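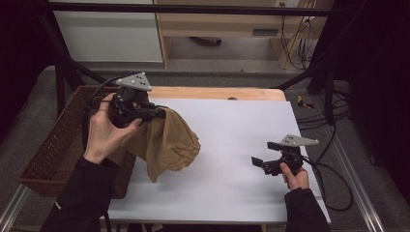
The purchase price of a data collection station is the smallest number in its budget, and the one most buyers spend the longest arguing over. Ovwood went through the exercise this spring, when it planned a group of stations for teaching robots to sort and put away household fabric. Anas Kabbaj, who ran the purchasing side, began with a spreadsheet of grippers and ended with one that was mostly labor, cable and floor area. A two-handed station needs a gripper for each hand, and each of those trails a cable that has to reach the full width of the table with slack to spare. On a station where one hand lifts a crumpled tan cloth and the other waits low over the table, both cables are in use for the whole shift. Kabbaj's first quote listed cables as an accessory. His second listed them as a consumable.

The plan called for 4 stations in the first phase. Two suppliers were asked to bid. Platero offered a complete package with frame, grippers, mounts and a service contract. Teixeira offered the grippers and mounting plates alone and left the frame to the buyer. The Teixeira bid was lower on paper, but it assumed that Ovwood had staff free to cut and square aluminum rail. Kabbaj priced that time at the shop's internal rate and the gap closed to almost nothing.

"People compare the hardware lines and stop," he says. "I wanted the cost of one usable hour of recording. That changes the order of the bids."
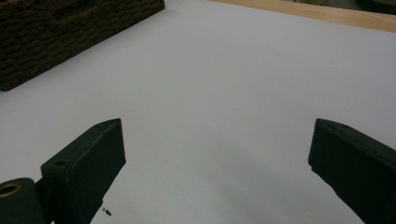
An hour of recording has several inputs. Operator wages come first. Setup and reset time follows, and it varies with the task: a cloth dropped back on the table is ready again in seconds, while a stack of folded items has to be rebuilt by hand. Review and labeling come next -- Ovwood allowed 2 hours of review for each hour recorded, a ratio it expects to lower. Storage is small by comparison, but it grows every month and is rarely given its own line.

Wear on the gripper fingers was the hardest item to estimate. Printed plastic parts are cheap to replace, but a change of fingers means a new calibration, and the station earns nothing while that is done. The Platero contract promised a replacement set within 48 hours. Kabbaj bought spare sets anyway and kept them on the shelf, on the grounds that two idle days cost more than the parts.

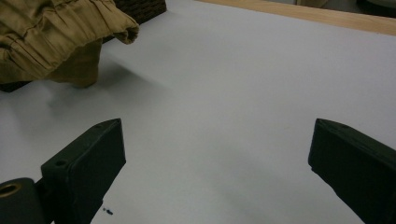
Work surfaces and props were put in a separate budget with its own approval limit, so that an operator could ask for new cloths or a different basket without a purchase order. Under the old arrangement, small requests of that kind waited in the same queue as capital equipment. Kabbaj regards this as the most useful change in the plan.

Scheduling software was licensed from Lestima by the seat. Ovwood took 8 seats, enough for two shifts on every station, with weekend work limited to Saturday mornings. The license can be reduced at renewal, a term Kabbaj asked for before discussing price.

The second phase has not been approved. The request will go forward in July with the recorded cost per hour attached, broken out by station, and with cables on a line of their own.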